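Prorkby Toy Library Asks for Building Blocks Before Summer Break

6/15/18

The toy library in Prorkby is collecting used building blocks until the end of the month. The shelves for construction toys became almost bare this spring, and the library wants to fill them again before the school vacation, when the number of visits is always the highest of the year.

The library is in the former post office on Lagman Street. It lends toys in the same way that other libraries lend books. A family pays no fee, takes home up to two bags for three weeks, and brings them back when they are finished. At present 600 families have a card, and 73 of them joined after the New Year.

According to Hacer Yüksel, who runs the library, blocks are borrowed more than anything else in the building. Last year they went out 1142 times. Puzzles came second, and the wooden train set, which many people in the town remember from their own childhood, was only in fifth place.

"Blocks go out on Saturday morning and we do not see them on the shelf again for weeks," she said. "When one family returns a bag, another family is often already waiting at the desk. I am happy about this, but it means that the children who come later in the week find very little."

The difficulty is also that single blocks are lost. A bag that leaves with a full set may return with one or two pieces missing, and after several years the difference is large. The library does not charge for lost pieces. It puts together the incomplete sets until there is nothing more to combine, and in this way 51 bags have become fewer than 30.

All kinds of blocks are welcome, plain or colored, big or small. They do not need to be in the original box, and sets can be mixed. The library asks only that the blocks are clean, that they have no sharp or broken corners, and that they are not painted at home, as the paint cannot be checked. Very small pieces will be kept apart for children older than three.

Blocks can be left at the front desk during opening hours, which are Tuesday to Saturday from 10 to 5. There is also a collection box inside the entrance of the Castska bakery, across the street. People who cannot come to the town center may telephone the library, and somebody will pick up the bag on a Thursday evening.

After the collection is finished, everything will be washed and sorted by size in the back room. This work takes more time than many people imagine. Visitors who wish to help with sorting can write their names on the list at the desk. Children may come too, if an adult stays with them.

The new bags should be ready in the first week of July. In August the library will hold a building afternoon in the park at Rusgate, with long tables under the trees and no entrance charge. Children will be able to build towers, bridges or whatever they like, and the sets used there can be borrowed on the same day with a library card. If it rains, the afternoon will move to the school gym.

Families without a card can register at the desk. A proof of address is necessary, and the card is ready immediately. 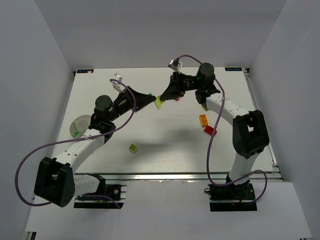
Sipho Makhubela: Please say also that odd blocks are welcome. I had a bag of them in the closet for years because I thought nobody could use a set with half of it missing, and at the desk they took all of it gladly. My daughter wants to know if she can borrow them back in July.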